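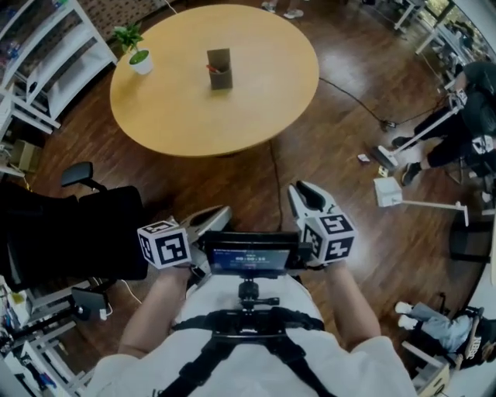 Figura 1. Mesa redonda de madeira clara com uma planta em vaso branco.

As plantas de interior purificam o ar? Relatório de projeto
Grupo: Rania Tazi, Younes Bouazza e Macarena Barrios
Orientação: Karthikeyan Devadiga

1. Ponto de partida
Quase todas as lojas de plantas repetem que um vaso na sala "limpa o ar". O folheto da Vinix, que deu origem a este trabalho, promete uma divisão "mais respirável" em poucos dias, sem indicar como isso foi medido. Quisemos ver se a afirmação resistia a um ensaio simples, e já partíamos desconfiados.

2. Método
Usámos uma sala de estudo da residência Dircombe, com a porta e a janela fechadas durante 45 minutos. Medimos o dióxido de carbono com um sensor Ternirov, primeiro sem plantas e depois com cinco vasos junto à janela. Em ambos os casos estavam duas pessoas sentadas a ler. As medições foram feitas em julho, à tarde.

3. Resultados
Sem plantas, o valor final foi de 1.140 ppm. Com plantas, 1.122 ppm. A Rania propôs apresentar a diferença em gráfico de barras com o eixo cortado, e ficava de facto impressionante. Recusámos.

4. Discussão
Dezoito ppm cabem na margem de erro que o manual do sensor admite. Basta alguém respirar mais devagar ou a porta vedar pior. Fizemos um só ensaio por condição, o que também não permite afirmar que o efeito é nulo. Não medimos compostos orgânicos voláteis, e o folheto fala deles.
A Loubna Ghoneim, que reviu o texto, lembrou que as plantas podem agradar por outros motivos. É possível, mas não era essa a pergunta.

5. Trabalho futuro
Repetir cada condição várias vezes, com a sala vazia e com luz controlada. Abrir a janela durante cinco minutos devia entrar como terceira condição.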